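Stivell opens trial bookings for two-armed home helper

Stivell has begun taking bookings for a two-week home trial of Mekitz, its walking household robot, with the first places set for July.

The service is aimed at people who want help with fetching and carrying. Customers choose up to seven jobs from a list before the trial starts, among them moving washing from one room to another, putting shoes away and clearing a low table. Jobs can be swapped once during the trial by ringing the support line.

A place costs £69 for the fortnight, with delivery and collection included. Setting up takes around 14 minutes for each room, and a fitter from Jumix, which handles Stivell's deliveries, stays until the first job has been tried.
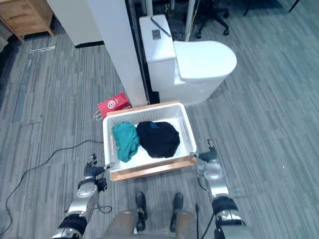
Mekitz with its hands at the front corners of a basket of clothes.

Davina Menzies, who runs the trial service, said laundry was the job people asked for most.

"They don't expect it to do the ironing," she said. "They want the basket moved so they don't have to bend down for it. We've kept the list short and we'd like to hear what's missing."

Stairs are not covered by the trial, and Stivell asks that pets are kept in another room while the robot is working. Homes must have a clear space by a wall socket for charging.

Bookings are open to households in Rutherford and the villages nearby. The support line is closed on Sunday. Stivell has not yet given a price for buying or renting the robot after the trial ends.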